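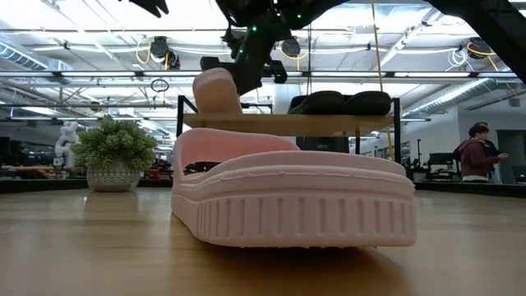
## 小鞋架收纳厚底凉鞋：尺寸、摆法和清洁

九月换季，夏天的凉鞋要从门口撤下来。这篇记录的是一只小型金属框架鞋架的用法，重点是厚底凉鞋。普通平底拖鞋怎么放都行，厚底鞋不一样：鞋底占掉的高度多，前面的绑带又是弧形，叠放会互相压。

### 鞋和架子

要收的鞋是一双浅粉色厚底凉鞋，侧边有一排竖向沟槽，鞋床和鞋底相接的位置有一圈细缝。另外还有一双黑色的鞋，轮廓圆钝，没有什么摆放上的讲究，并排平放在层板右侧即可。

架子是黑色金属框，浅色木层板。牌子是 Avska，型号标签早就撕了。买之前还比较过 Mollik 的一款，层板是网格，缺点是细跟和窄底的鞋会卡进格子里，厚底鞋倒没有这个问题，但网格漏灰，下层的鞋等于替上层接土。最后选了实板。实板的缺点是不透气，鞋没晾透就放上去，板面会留水印。

架子不大，放在桌面或者矮柜上都合适。我不建议直接放在玄关地面，拖地时溅水，金属脚的接缝处最先生锈。

### 摆法

厚底凉鞋试过三种放法。

**平放。** 最稳，占的面积也最大。一双平放，层板左半边就用完了。优点是绑带不受力，适合长期存放。

**竖放，鞋跟朝上。** 占地面积最小，一双鞋竖起来，省下的位置可以再塞一双薄的。问题有两个：一是重心高，碰架子会倒；二是重量落在鞋头一侧，绑带如果偏软，时间长了会往里塌。解决办法是在绑带里塞一团纸，塞到刚好撑圆为止，不要撑紧。EVA 一类的发泡底很轻，竖放问题不大；橡胶实心底偏重，不要这么放。

**侧放。** 鞋底侧壁贴着板面，绑带朝一边。高度比竖放低，比平放省宽度。缺点是贴着板面的那一侧容易蹭脏，浅色鞋尤其明显。我一般只在清洁和检查时侧放，沟槽和缝线都朝外，看得清楚。

目前的方案：左侧竖放粉色凉鞋，右侧并排放黑色的鞋。高的在左，矮的在右，取放时手从右边进，不会碰倒左边的。左右对调也可以，取决于惯用手。

### 清洁

浅粉色哑光表面有个特点，脏了不反光，看上去只是发灰，容易被当成褪色。判断方法是用湿棉签在不显眼的位置擦一下，棉签变灰就是脏，棉签不变色、鞋面也没变化，才考虑是老化。

步骤如下：

1. 先干刷。用软毛刷顺着沟槽方向刷，竖槽就上下刷。横着刷会把灰推进相邻的槽里。
2. 中性清洁剂兑水。我用的是 Skideo 的鞋用清洁剂，9 毫升兑半盆水。浓度高了不会更干净，只会冲不掉，干了以后发黏。
3. 湿布擦鞋床和绑带，不整只泡水。鞋床和鞋底之间的细缝如果是胶粘的，泡久了会开。
4. 细缝用旧牙刷，刷毛剪短三分之一，硬度刚好。
5. 沟槽里的残液用棉签吸掉，再用清水布擦一遍。
6. 侧放 20 分钟，翻面再放 20 分钟，然后立起来晾到第二天。

不要晒。浅色发泡材料暴晒以后会发黄，也可能轻微收缩，左右脚收缩程度不一致，穿上能感觉出来。也不要用吹风机热风，胶怕热。

漂白类产品不要碰。以前在一双白色拖鞋上试过，当天确实白，过了两周开始泛黄，而且是斑块状的，没有办法补救。

### 层板维护

浅色木纹板怕两样东西：水和黑色鞋底。水印前面说过。黑色橡胶底久压会在浅色板上留一圈灰印，属于颜色迁移，擦不掉。应对方法是垫一层薄垫。我裁的是 Shehu 的厨房抽屉垫，宽 34 厘米的那一卷，纵向裁一刀就能用，边上不用收口。

金属框每个月拧一遍螺丝。这种小架子没有背板，全靠四角螺丝抗晃，松了以后整体会往一边斜，上面的竖放鞋就会滑。拧的时候对角拧，先都带上，再逐个拧紧。

### 旁边放植物的问题

桌上还有一盆绿植，白盆，灰色几何花纹，叶子是莲座状，很密。和鞋架共用一张桌子没有大问题，注意两点。

浇水时把盆拿走再浇，沥干再放回来，浅色桌面的水印和层板一样难处理。另外，密叶的植物爱积灰，不要在它旁边干刷鞋底，刷下来的细土会落进叶心，很难清出来，只能用气吹一点点吹。刷鞋前先把盆挪开，或者换个地方刷。

### 换季存放

如果确定整个冬天不穿，架子上就不必留位置。做法：

- 洗净，完全晾透，至少隔一夜再装。
- 绑带里塞无酸纸或者白色厨房纸，不用报纸，油墨会染浅色鞋面。
- 两只鞋之间隔一层纸，鞋底相对，绑带朝外。
- 装无纺布袋，不用密封袋。
- 干燥剂放一小包，不要贴着鞋面。

袋子平放在柜子上层，上面不压东西。发泡底被压出来的凹痕，恢复得很慢，压过一个冬天的基本不会恢复。

黑色那双全年都穿，不收。腾出来的左半边准备放冬天的短靴，层高够不够要等量过再说。如果不够，就把层板往下调一个孔位，调之前记得先把右边的鞋拿下来。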